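Workshop notebook, the writing desk

I said I would write up the desk properly once it was in place, and since the kettle has only just gone on there's no better moment. Senad asked me for more than my usual three words and a squiggle, so he has only himself to blame for the length of this one.

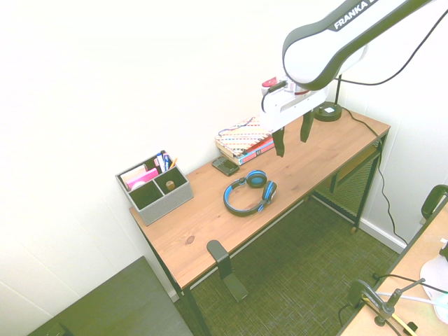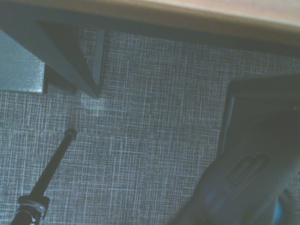

The desktop with its usual bits on it, and the carpet at floor level by one of the legs.

Prondcombe, 16 February 2022

The top first, as that's where most of the hours went. It's the same board we bought from Bodham back in September, the one I nearly sent back on account of the knot near the front edge. I'm very glad I didn't. It's a small dark one, over on the left half, and with the oil on it has become the bit I look at first whenever I come into the room. Senad wanted to fill it and sand it flush. I ran my thumb over it a good many times and couldn't feel anything worth filling, so it stays as it is, and if it ever opens up I shall eat my words and get the resin out.

The oil is the Stomo one, clear, two thin coats with a night between them and a rub down with the grey pad. Batch number on the tin is 2878, noted here so that we can ask for the same again. I'd been worried it would drag the colour towards orange like the last lot did on the shelves, but it has come up a light honey brown and you can still see the grain properly. A third coat might be nice on the front edge where sleeves will rub, though I'd leave it a month and see how it wears before opening the tin again.

Frame is the black metal one from Živković, order 1694. I have grumbled about that order enough on other pages so I'll only say that the mesh panel for under the right-hand end did arrive in the end, and it does look smart. It was meant for cables. At the moment the cables have other ideas. I'd like to get a few of the reusable ties on it before anybody gets a foot caught, and I've put a bag of them in the second drawer of the blue cabinet, behind the hinges - please don't use them for the tomatoes.

Carpet next. I was the one who argued for the grey with the woven crosshatch and I stand by it, it hides sawdust wonderfully (perhaps too wonderfully, I trod on a screw on my way to the window). The trouble is that it gives a bit underfoot, and a leg that sits perfectly on the concrete next door will settle by a hair in here over a week or so. I've put a long level across the top both ways this morning and it was happy enough, with the bubble just shy of the middle going left to right. Worth checking again at the end of the month. If it has gone any further, there are felt-backed shims in the tin marked "odd feet", and I'd rather we used one of those than started winding things up and down.

Then the grey fabric organiser, which I was rude about when it came and which I now like very much. The pens and markers live in the back right compartment and the sticky notes and papers in the back left, the pink ones being for things that need ordering. The little wooden cylinder in the front right is an offcut from the dowel job and I've grown fond of it, so would whoever keeps tidying it into the scrap bin kindly stop. I had a notion of putting the spare pencil leads in the front left, but they'd only vanish into the seams.

The books by the wall can stay where they are for now, with the stripy notebook on top. I do like a few books on a desk, it makes the place feel as though somebody might sit down and think. When the shelf goes up they can move, and that will free the middle for drawings, which is what we wanted all that width for in the first place. Shelf height still to be settled. Senad says higher, I say I'm the one who has to reach it.

Cost so far, for the book: the budget was 2000 and we're inside it, with the shelf brackets still to come out of what's left. I'll staple the receipts in opposite this page when I find the stapler.

Jobs still open
- cable ties on the mesh panel
- level again, both ways
- look at the front edge, third coat or not
- brackets, and agree a height
- 30 more felt pads from the usual place, we're nearly out

Kettle's boiled. More when the shelf is up.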